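3.2 Inspection and Acceptance Rules

All demonstrations at the Dodesley and Ondis sites were recorded with hand-held grippers under a written protocol, first drafted by Hawthorne and Honorato and revised in January. The protocol sets out the conditions under which a recording may begin, the checks required between recordings, and the grounds on which a recording must be withdrawn from the data set. A total of 3,323 recordings were accepted under these rules.

Before each session, the operator examines the contact face of both fingers. Pads are graded as sound, worn or torn, and the grade is entered in the session log together with the pad number. The grade must be assigned from an image taken with the fingers open and no object between them. Figure 2 shows a view of this type, in which wear differs between the two pads.

The work surface is subject to a separate check. Marks and residue on the tabletop are recorded before the first demonstration - including those outside the expected path of the gripper - so that later reviewers do not mistake them for objects. Items that remain on the table are listed by position.

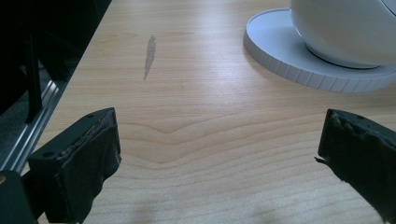
Figure 2. Open gripper fingers over a wooden tabletop. The pad on the right finger is more heavily torn than the pad on the left. A gray mark is present on the surface farther back.

Grades were assigned by two reviewers working separately. Where they disagreed, the lower grade was entered and the pad was referred to the site lead.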